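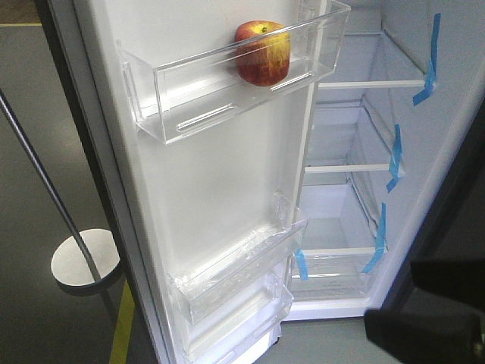

One apple, top shelf of the door.

I have been trying to cancel my gym membership since June. The gym is called Volto, and joining took 2 minutes on my phone while I waited for a sandwich. It costs 39 dollars a month, and at that price I have now visited often enough to make each session on the rowing machine cost about what a decent dinner does.

To leave Volto you must write a letter. On paper, with a signature, mailed to an office in Gedton that keeps no phone. I mailed one. They wrote back to say my letter lacked a member number, and they included the member number so that I'd know which one was missing.

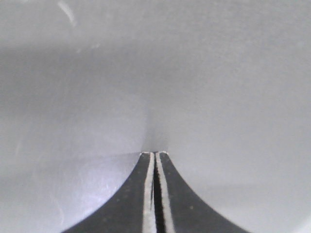

So I wrote again. The second letter crossed with a cheerful postcard inviting me to the new Tuvton branch, where there's a sauna and, I assume, a second office for mailing things to.
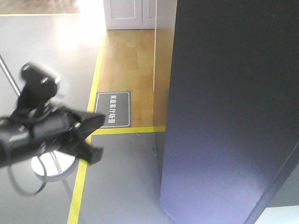

My sister thinks I should just go. She has a point, and she goes to hers 5 mornings a week, which she mentions. But I've grown attached to the fight. I keep all the Volto papers in a folder now, next to the one for the car. It's a low-stakes feud, as flat and round and white as that disc on the floor, and I trip over it about as often.

The third letter went out this morning, certified. I ate lunch standing up. 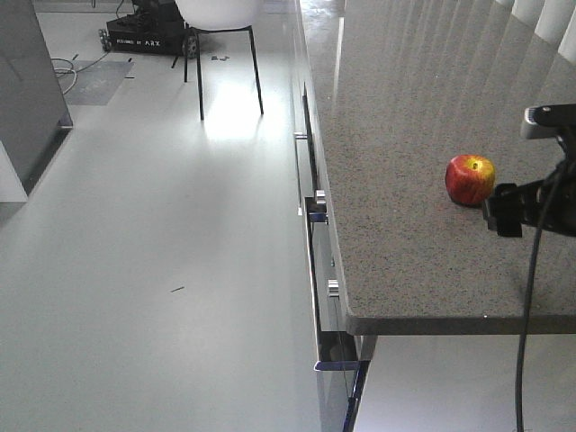

Red with some yellow, on the granite.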